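Search this site Search Go

Glossy Surfaces in the Shared Kitchen: Report of a Small Student Project

Anikó Nyitrai, with Maritza Sotelo
Lozano building, Nerndale

1. Why we chose the table

Our course asked for a project on a surface that people use every day. Maritza and I chose the dining table, because in many small apartments one table must serve for cooking, for eating and for study. We wanted to know if a glossy pale top is a good choice for these three kinds of work. We gave our project the name Lemby — it has no special meaning, we only needed a name for the folder.
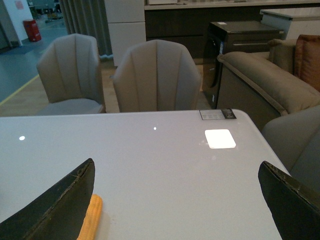

Glare was our first question, and we did not expect it to take so much of our time. A person who reads at the table for one hour moves the book again and again, and often does not know the reason. The ceiling light makes a big bright patch on the top, right of center, and smaller points of light come back from other places. We asked ourselves where a reader can sit. The two padded chairs at the far side have soft rounded backs and are pleasant for a meal, but for reading I would try each place in the evening before deciding.

2. Cooking at the table

For the second part we thought about a pot that stands on the table during the work. We preferred a pot with white outside and steel inside, because it is close in color to the top and we wished to see if this is a problem for the cook.
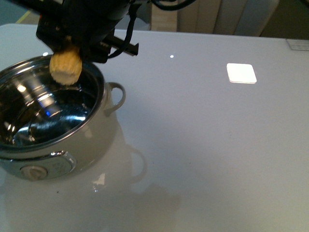

Maritza thinks it is a small problem. When pot and table are both pale, the eye has less help to find the rim, and she would put a dark mat under it. I do not fully agree. A mat must also be washed — and in a shared kitchen it is soon forgotten behind the sink.

3. What is not finished

We did not test scratches. Our budget was 400 and the sample boards alone would cost 448, so this part must wait until October.

Related reports
Chair Heights in Student Housing
Cliltance: A Folding Shelf for Narrow Halls
Light and Reading in the Evening

Contact | Copyright Nerndale Student Projects | Back to top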